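Silence detector keeps interrupting our quiet programmes

Posted in Studio and Transmission

Radwa Lahlou

I look after the technical side of Grerkar, a small community station, in the sense that I once fixed a headphone socket and have been paying for it ever since.

In September we fitted a Nornik silence detector between the desk and the transmitter. If it hears nothing for long enough it assumes the presenter has died or gone for chips, and switches over to a backup player full of cheerful brass band music. Lovely idea. We used to have dead air every other weekend and now we have none.

What we have instead is a late show of very slow piano, and a Sunday poetry hour whose host believes in the pause. Last week she paused after a sonnet about her mother and the listeners got a march. She has not spoken to me since, although with her it is hard to be sure.

The unit is on its factory settings, which I think means 19 seconds, and the manual is 113 pages long and seems to have been translated twice. There are two dials on the front marked LEVEL and TIME and a third with the label worn off. Can I just turn TIME all the way up? And why does it take so long to come back to the studio once it has gone off to the brass band? It stayed there for the whole of the next poem.

Drahomíra Hudec

Please don't turn TIME all the way up. On that model the top of the dial is several minutes, and by then the only person still listening will be whoever complains.

I doubt time is your trouble anyway. Nobody pauses for 19 seconds on the radio, even poets, though it feels like it from the control room. More likely LEVEL is set too high, so soft speech and soft piano both count as silence. The box isn't hearing her pause, it is ignoring her for the last three lines of the sonnet and then adding the pause on top.

Play your quietest recording through the desk at the level it would go out on air, and watch the little lamp next to LEVEL. It comes on whenever the box thinks there is nothing there. Turn LEVEL down until the lamp stays off through the soft passages, then a touch more. After that close all the faders and check the lamp comes on. If it doesn't, you have gone too far, or your desk is humming, and you have a second thread to start.

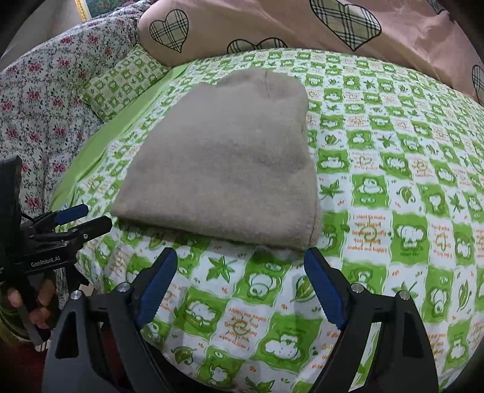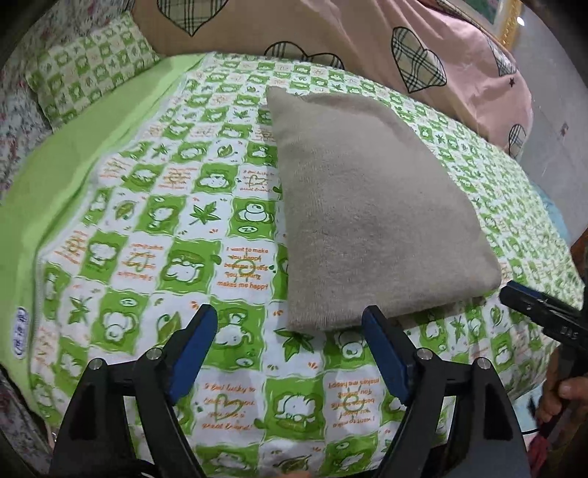 Should the detector go before or after the sound processor?

After it, if your processor has a gate that shuts off hiss between words. The processor lifts quiet speech to a steadier level, so the detector has an easier job, and it will also notice if the processor itself fails. If yours has no gate, put the detector before it, or the lifted hiss can pass for a programme.

Your third dial is RETURN. It sets how long the box wants to hear good sound from the studio before it trusts you again. Ten seconds is plenty. Somebody has probably had it at maximum since it left the shop, or used it as a coat hook.

One more thing: test the changeover at a civilised hour with a presenter who knows it is coming. I did ours at two in the morning and met the police.

wobblyfader

just unplug it. we had a Nisten one for years and it went off every remembrance silence without fail. two minutes is two minutes

Drahomíra Hudec

You are meant to put it in bypass for those, wobblyfader. There is a switch. And a note beside the switch asking you to put it back afterwards, if you are wise.

Radwa Lahlou

LEVEL was nearly at the top. Turned it down with the slow piano playing and the lamp has stopped winking at me. Faders closed, lamp on, so no hum, or none it objects to. RETURN was indeed at maximum and is now at ten seconds.

The poetry host has asked for a bypass switch of her own, on her side of the glass. I have said I will look into it.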